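Why Do Things Wrinkle?
Materials and How They Behave, Part 4
Written by Mieke Smits
Reading level: ages 9 to 12

A bedsheet wrinkles. A shirt wrinkles. A sheet of paper can be folded so that the line never goes away. A steel ruler, on the other hand, can be bent a little and will spring straight again. This page explains what happens inside a material when it bends, and why some materials keep the mark and others do not.

Words you will need

Wrinkle: a raised wave in a thin material. A wrinkle is usually rounded and may disappear when the material is pulled.

Crease: a line left in a material after it has been folded or pressed. A crease stays when the material is opened out again.

Fiber: a long, thin strand. Cotton, wool and paper are all made of fibers.

Elastic: able to return to its first shape after being bent or stretched.

What happens in a bend

Take a thick rubber eraser and hold it by the ends. Bend it into the shape of a bridge. The top of the bridge gets longer. The bottom gets shorter. If you draw evenly spaced lines across the long side before you bend it, the lines will spread apart near the top and crowd together near the bottom.

Somewhere between the top and the bottom is a layer that does not change its length at all. Engineers call it the neutral layer. Every bent object has stretching on one side and squeezing on the other. This is true for a plank, a ruler, a shirt sleeve and a slice of cheese.

A thick object has more distance between its outer surface and its neutral layer. When it is bent into a given curve, its outer surface must stretch a lot. A thin object bent into the same curve stretches only a little. For this reason a sheet of paper can be rolled into a tube and a wooden board cannot.

Elastic bends and lasting bends

Every solid material has a limit. If you bend it less than this amount, it comes back to its old shape when you let go. The bend was elastic. If you go past the limit, some of the change is permanent.

A paper clip is a useful thing to test. Push the outer loop out slightly and release it. It returns. Push it out much farther and release it. It moves back part of the way and stops. The small return is the elastic part of the bend. The rest is the lasting part.

A crease is a place where a sheet was bent so sharply that it went past its limit along one narrow line. The rest of the sheet was hardly bent at all and has not changed.

Wrinkles in a flat sheet
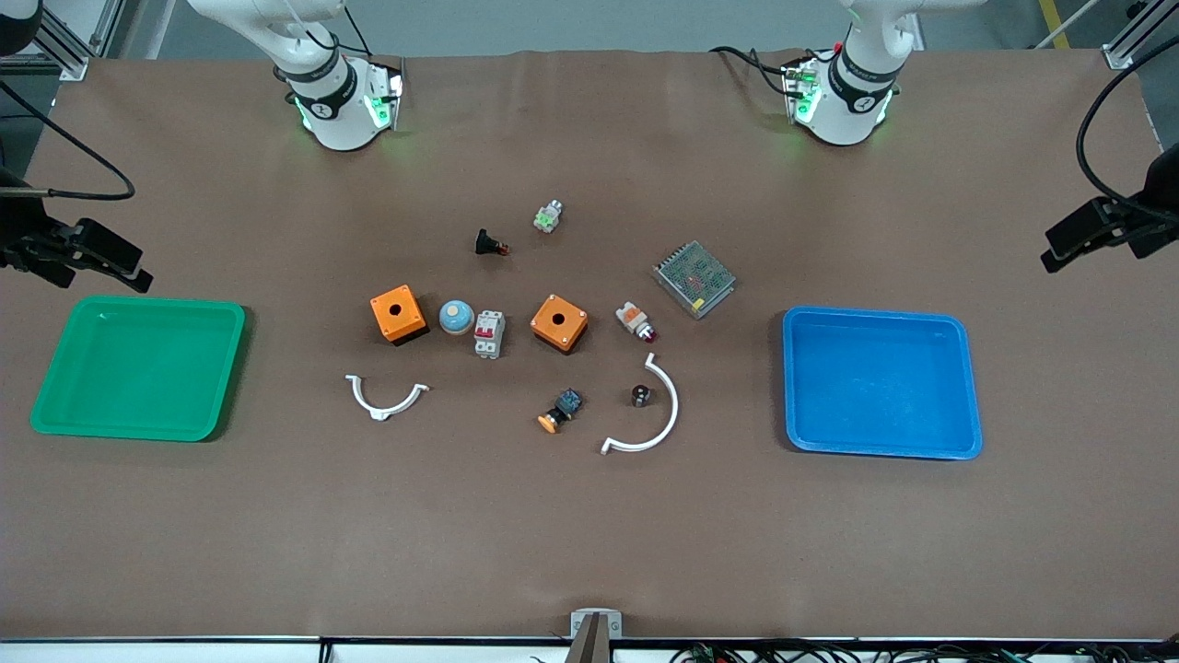
A thin sheet is easy to bend but quite hard to shorten. When two parts of it are pushed toward each other, the extra length has to go somewhere, and the easiest direction is up. The sheet lifts and makes a wave. The brown sheet on the tabletop in the picture is slightly creased, and along its far edge it rises in soft wrinkles. Rounded waves like those are gentle bends. A fold pressed down hard with a fingernail is a sharp one. Scientists use the word buckling for the moment when a sheet stops lying flat and starts to lift. You can produce buckling with a playing card. Stand it on its short edge and press down on the top with one finger. For a moment the card stays straight, and then it bows out to one side.

The size of the waves depends on the sheet. Stiff sheets make a few wide waves. Thin, floppy sheets make many small ones. A doormat pushed from one end may form a single hump, while a paper napkin pushed in the same way forms a row of little ridges.

Why cotton wrinkles

Cotton fibers come from a plant. They are made of a substance called cellulose, and cellulose is built from very long chains of atoms. The chains lie next to each other and are held together by weak links called hydrogen bonds.

Weak links can break and form again. When you sit on the back of a cotton shirt, the chains are bent and some of the links let go. New links then form while the cloth is still bent. When you stand up, the new links hold the cloth in its bent shape.

Water and heat both make this easier. Water slips between the chains and loosens the links. Heat makes the chains move more. A cotton shirt that is left crumpled in the washing machine until it dries will come out with deep creases.

An iron uses the same process in reverse. The heat and the steam loosen the links, the flat plate of the iron presses the cloth straight, and the links form again as the cloth cools. Never use an iron without an adult.

Wool and polyester

Wool fibers are naturally wavy. Each fiber behaves something like a weak spring, so a wool sweater that has been folded often recovers by itself if it is hung up overnight.

Polyester is a kind of plastic. Its chains do not take in much water, and the links between them are not easily disturbed at the temperature of a room. Polyester clothes therefore stay fairly smooth. Many school shirts are made of cotton and polyester mixed together.

Why paper holds a fold

Paper is also made mostly of cellulose, usually from wood. The fibers are short and lie across each other in a flat layer. When paper is folded, the fibers on the outside of the fold are pulled and some of them come apart. The fibers on the inside are crushed. Opening the sheet again does not put them back.

Each fold doubles the number of layers. One fold gives two layers, two folds give four, and three folds give eight. If you could fold a sheet 10 times, you would have more than 1000 layers. That stack would be thicker than two packs of printer paper with 500 sheets in each. Try it with a normal sheet of paper and you will have to stop well before that, as the stack soon becomes too thick and too small to bend.

Paper often folds more neatly in one direction than in the other. Many of its fibers were lined up in the paper machine as the sheet was made. This direction is called the grain. A fold that runs along the grain is usually smooth. A fold that runs across it is usually rougher.

Test it yourself

You need two sheets of the same printer paper, a ruler and a heavy book.

1. Fold the first sheet so that the short edges meet. Press along the fold with the ruler.
2. Fold the second sheet so that the long edges meet. Press along the fold in the same way.
3. Open both sheets and look closely at the folds. Write down which one is smoother.
4. Close the book on both open sheets and leave them until the next day.
5. Take them out and look again. Run a finger across each fold with your eyes closed.

Write down whether the creases can still be seen, and whether they can still be felt.

Large wrinkles

Rock can buckle too. The outer part of the Earth is divided into plates that move very slowly. Where two plates push against each other, layers of rock can bend into waves over millions of years. Geologists call these waves folds. An upward fold is an anticline and a downward fold is a syncline. In some cliffs and road cuttings the layers can be seen clearly, with stripes of rock that rise and dip across the whole face.

Part 5 is about stretching, and uses rubber bands.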